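Laundry, Mending and the Good Cover - March

Welcome back to the gallery! This one is a bit of a ramble, so the words come first and the picture is waiting at the bottom of the page. Scroll straight down if you like, I won't be offended.

March is when I go through every piece of clothing in the apartment. I started doing it when I moved into the place on Brinden Street, unit 2491, which has one closet and no hope of a second. Everything comes out, gets washed, gets looked over, and then either goes back, goes to the mending pile or goes in the bag by the door. This year the whole thing took me 3 evenings, and I played the same Ruiz-Ortega record through most of it (the one with the long accordion track, if you know it).

I do the sorting on top of the brocade cover. It's cream and silver with big flowers and scrolls all over it, very shiny, very much my grandmother's taste, and I have grown to love it completely. She bought it from a shop called Zornora that used to be near the bus station, and she kept it folded in tissue for years and only put it out for visitors. I use it every day. Sorry, Abuela! The sheen is a pain for picture taking, though - any strong light and half the pattern goes white.

What I like about it for sorting is that plain, dark clothes show up so well against all that pattern. On my gray blanket I used to miss things constantly, loose threads and popped seams especially. On the brocade I can lay a thing out, smooth it with my hand and see where the stitching runs.

A few people asked about my folding after the last gallery. I'm not a neat folder. I learned from my friend Nahuel Garrido, who worked at a dry cleaner's for a while, and his way is to start from whichever part is gathered or has elastic in it, get that part flat first, and let the rest of the cloth follow. If you begin at the loose end you just chase the wrinkles around. It took me a good while to get used to it, and I still do sleeves wrong.

Final tally, for those who like a tally: 29 things back in the closet, a small pile for mending, and one full bag out the door. The storage boxes are from Flekport, the low ones with lids, and they fit under the bed with barely a finger to spare. I spent 60 dollars on them and winced, but they've held up through two moves.

Next up will be the kitchen drawers, so wish me luck - there are a lot of rubber bands in there.
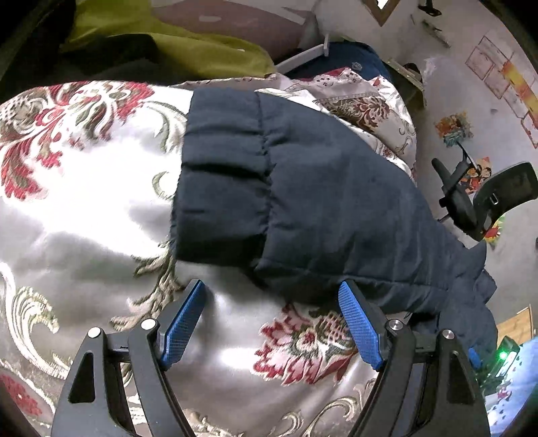 Slate blue on the good cover, gathered band to the left and a long seam running along the lower side. Look at those red petals up in the corner!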